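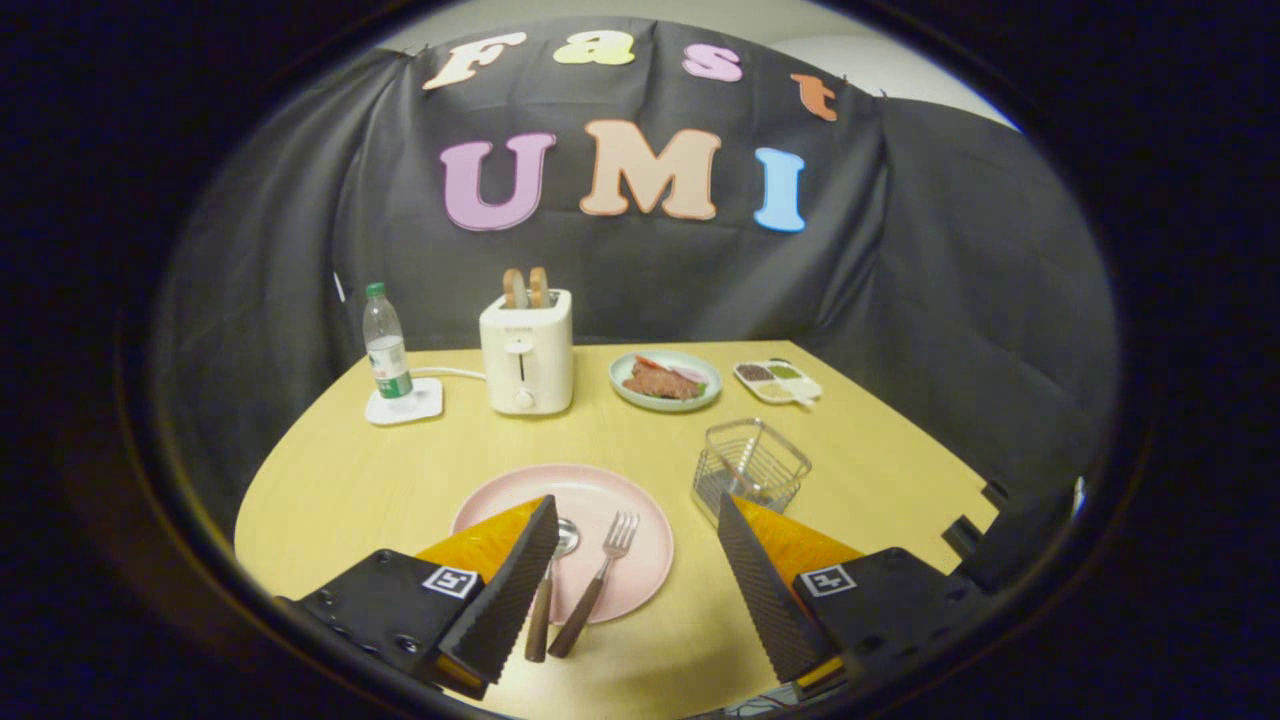 Toast up, plate of meat with tomato and onion alongside, sauces in a divided tray.

Toast, sauces and a cooked plate: setting up one table for the lot

Kitchen Tips, updated February 2, 2021

A toaster on the table saves a lot of walking back and forth, and it keeps the toast coming while everyone is already sitting down. It also puts a hot appliance, a cord, drinks and open sauces within arm's reach of each other, so a bit of thought about where things go is worthwhile. These tips suit a small table with one or two people eating. For a bigger group, put the toaster on a sideboard and pass the toast over.

Placing the toaster

Put it at the far side of the table, near the power point, with the lever facing whoever is doing the toasting. Leave clear space above it. Never run it under a shelf or a hanging cupboard, or hard up against a curtain or any other cloth.

Run the cord off the back of the table where possible. If it has to cross the top, keep it flat and behind the plates. A cord hanging off the front will get caught on a chair or a sleeve sooner or later.

Keep drinks capped. A bottle with a screw cap is a better choice than an open jug on a table with a toaster, and it can go at the back without much risk. Open glasses belong at the front, on the other side of the plate from the cord.

Getting two slices the same colour

If one slice always comes out darker, swap sides for the second round and see whether the fault follows the bread or the slot. When it stays with the slot, the element is uneven and there's not much to be done except turn the bread halfway.

Bread from the freezer can go straight in. Use the defrost setting if there is one, or add one number on the dial. Fruit loaf and anything with sugar in it needs a lower setting than plain bread. Thick-cut sourdough does better with two short runs than one long one.

Don't stack toast. It sweats and goes limp. Stand it in a rack, lean the slices against each other, or leave them up in the slots for a minute after they pop.

Crumbs

Empty the crumb tray once a week if the toaster is used daily. Unplug it, let it go cold, slide the tray out over the sink and wipe it with a dry cloth. If there is no tray, turn the toaster upside down over newspaper and tap the sides. Don't put a knife in the slots, plugged in or otherwise.

The outside of a white or cream toaster shows fingerprints and butter. A damp cloth with a drop of dishwashing liquid takes them off. Bicarb on a damp sponge will shift a brown scorch mark near the slots, but go gently around any printed logo as it will rub away in time.

Meat with tomato and onion

Rest steak for 5 minutes before it goes to the table. Ham steaks don't need it. Put the meat on a plate with a rim so the juices stay put, and add the tomato and onion last.

Slice tomatoes with a serrated knife and lay them on paper towel first if they are very ripe. In July the tomatoes at our shops are pale and watery, and a pinch of salt 15 minutes ahead helps a good deal. For onion that isn't too sharp, slice it thinly and soak it in cold water while the meat cooks, then drain it well.

Put the serving plate between the toaster and the sauces if more than one person is eating, and give each person an empty plate of their own in front. Lay the utensils out before the hot food arrives.

Sauces in a divided tray

A sectioned tray takes up less room than three jars and there is only one thing to wash. A few points on filling it:

Put thin sauces at the back and thick ones at the front, where people reach over the least.
Fill each section no more than halfway.
Keep a small spoon for each sauce so the colours don't run together.
Turn the handle outwards so the tray can be passed.

Leftover sauce that has had toast or knives dipped in it goes in the bin. Sauce served only by spoon can be covered and kept in the fridge until the next day. Mayonnaise and anything else made with egg shouldn't sit out through a long breakfast.

Wire baskets

A square wire basket is useful for rolls or a second batch of toast, as air gets underneath and the crusts stay crisp. Line it with a clean tea towel for soft bread and leave it bare for crusty bread. Crumbs fall through the mesh, so stand it on a tray if that bothers you.

Wash wire baskets by hand with a soft brush, working along the wires in one direction and then the other. Dry them straight away, especially at the corners where the wires meet the rim. Left wet in the rack, the cheaper ones rust there first.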